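Lorkcombe Shared Workroom
Minutes of the users' meeting, 28 Oct 2020

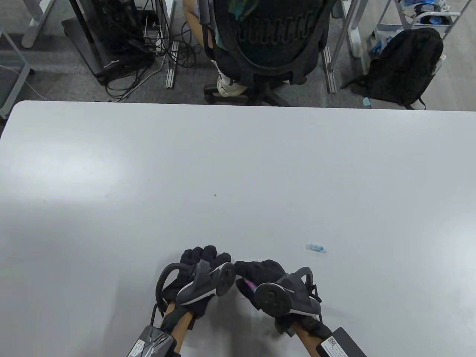

Meeting opened with nine present and two apologies. Minutes of the May meeting were accepted with one correction: the Tandenthorpe key deposit is $40, not $15.

1. Large white table
Agreed the table stays where it is until the end of the year. The top has faint scuffs. A melamine sponge was suggested and not supported, as it may dull the matte finish. Warm water and a soft cloth only. Anyone cutting on the table is to use a mat. The Clastska group asked if a second table could go alongside. Deferred until the floor has been measured.

2. Small parts
Small coloured pieces and caps are still being left on the table at the end of sessions. Whoever has the last booking is to clear the top and put small items in the tray on the shelf by the door. The tray will be emptied monthly. A request for lidded tubs was approved, up to $40.

3. Cables and floor
Cables on the carpet between the computer gear and the chairs were raised again. Two members have caught a chair wheel on them. Agreed to buy cable covers and a bag of reusable ties, and to bundle the black and white leads separately. Lengths of aluminum rail are not to be left on the floor. They go upright in the corner rack, with the ends capped.
Action: Güneş group to get a price on the covers before the next meeting.

4. Chairs
The black mesh chairs are to be kept. One member would like armrests that go lower. No money for this at present. Castors to be checked for carpet fluff.

5. Carpet
The quote for cleaning the grey carpet came in at $1089, including moving the furniture. Thought to be high. A second quote will be sought for the floor only, with members shifting the chairs themselves.

6. Money
Balance is $4000 before the carpet is paid for. No change to session fees.

7. Other business
The booking sheet is to show finish times as well as start times. Sessions are to end 15 minutes before the next booking to allow for tidying. The Tandenthorpe room remains closed for painting.

Meeting closed.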